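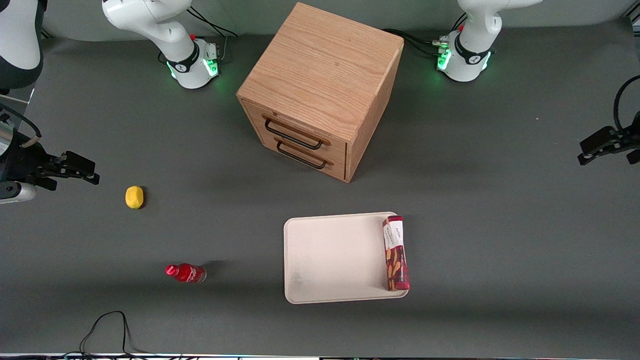
Tour Operations, Week Seven: Timing a Day Tour
Instructor: Byung-chul Yoon
Share (5) Comments (7)

Read this before class. It covers the first half of the lecture. The second half is the routing exercise, and for that you need the Drondlow map sheet and a pencil with an eraser. You will use the eraser.

1. Drive time and move time

Drive time is what the map says. Move time starts when the guide says "OK, everybody back on the bus" and ends when the last guest has both feet on the ground at the next stop. Students plan with drive time. Guests live in move time.

Move time includes the restroom line, the gift shop, the couple who went for a quick look at the lake, and the driver backing out of a lot designed for bicycles. Longer trips between stops don't change this much, but adding stops does. Every stop you add brings its own restroom line.

For the exercise, use the following for a full coach of 40 guests:

- Loading takes longer than unloading. Budget them separately.
- Loading after lunch takes longer than loading before lunch.
- Loading after a tasting takes as long as it takes.

2. The Canivar loop

Our case this week is the old Canivar day loop: lakefront, cheese dairy, lunch in Dantas, chapel, pottery village, viewpoint, home. Seven stops if you count the gas station, and the guests always did. The brochure described it as "leisurely."

On paper it fit. The drives added up to a reasonable total and each stop had a decent block of time. What the paper left out was that the dairy closed its viewing gallery for cleaning right after the morning milk run, so the coach had to be there early or not bother. To be early at the dairy you had to leave the lake early, and the lake was the reason most people had bought the ticket.

The operator fixed this by dropping the chapel and swapping the lake to the end of the day. Complaints fell. One guest wrote in to say she missed the chapel, which by then she could not have visited, as she had only ever taken the new version. Brochures have a long shelf life. Pull the old ones.

3. Anchors and floaters

An anchor is a stop with a fixed time: a ferry, a lunch booking, a timed entry. A floater is anything that can shrink or move: a viewpoint, a market, a walk through the old town.

Place anchors first. Then put a floater directly in front of each anchor so there is something to squeeze when you run late. Two anchors back to back is called a "connection," and you are not an airline.

Lunch is always an anchor, whatever the restaurant says. "Come whenever you like" was said to one guest on the phone in April and doesn't apply to a coach party in high season.

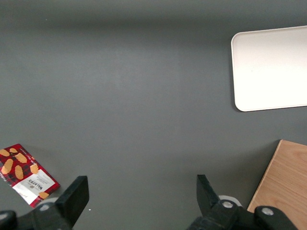

How much slack should a full-day tour carry?

Plan on 80 minutes across the day, most of it before lunch and before the last anchor, and keep it off the printed itinerary. If you print it, guests will treat it as shopping time and you will need to find more.

4. What to print

Guests get place names and a return time. They do not get arrival times at each stop. Once an arrival time is printed, somebody in the third row will read it aloud.

The return time should be one you can meet on a bad day. Coming home early has generated nearly no complaints in the files we looked at for Skason, and the few there were came from people whose rides hadn't arrived yet. Coming home late produces letters.

Drivers and guides get the full sheet, with move times, anchor times, and a note on which floater to cut first. Write that note in the office, while calm. A guide on the shoulder of a mountain road with a phone in each hand should not be weighing the merits of a pottery village.

5. For the exercise

Work in pairs. Take the Drondlow sheet and build a day with two anchors, a lunch, and as many floaters as you dare. Mark your first cut and your second cut. Then trade with another pair, who will be handed a road closure and will apply it to your day with some enthusiasm.

Grading is on the sheet, not the scenery. Bring both the guest version and the driver version. If they are identical, reread section 4.

Last updated: September 21, 2022
Contact the department | Copyright, all rights reserved | Back to top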